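Participants wanted: home textile wear study (pollen season)

Pollusport is recruiting 60 adults for a study of how household fabrics pick up, hold and release pollen over repeated use and washing. The study runs through August and is carried out entirely in participants' own homes.

Who can take part

Applicants must be 18 or older, live within the Phelan delivery area, and have regular access to a washer. Both people with seasonal allergies and people without them are needed. Anyone currently enrolled in another Pollusport study is not eligible. Previous participants may apply again once their last study has closed.

What is involved

Each participant receives a kit of eight cotton towels and a supply of unscented detergent. The towels are used in place of the participant's own for the length of the study. They are washed on a fixed schedule and dried indoors or outdoors, as assigned. A short log is filled in after each wash — cycle, drying location and time on the line or rack. Loads may not include fabric softener or dryer sheets.

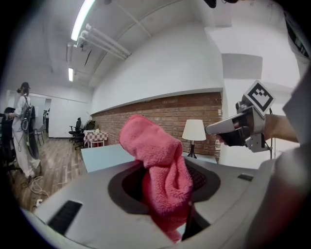
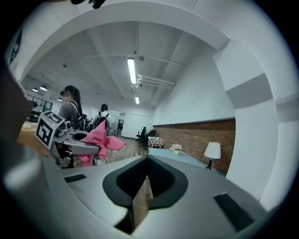

Pollusport — Textiles and Indoor Air Group

At the end of the study the towels are sealed in the bags provided and returned by prepaid courier. Fiber samples are then examined under the Edis protocol, which gives a grain count per unit area. Individual results are available on request.

Payment

Participants who return a complete kit and log receive $200. Partial payment is made to those who withdraw after the midpoint. Courier costs are covered by the study.

How to apply

Complete the Roto screening form on the participant page. The form asks for washer type, number of people in the household and any known sensitivity to detergents. More than 200 applications are expected, and places are assigned by household type, with a waiting list kept for each. Applications close 2019-02-01. Late forms will be held for the next study.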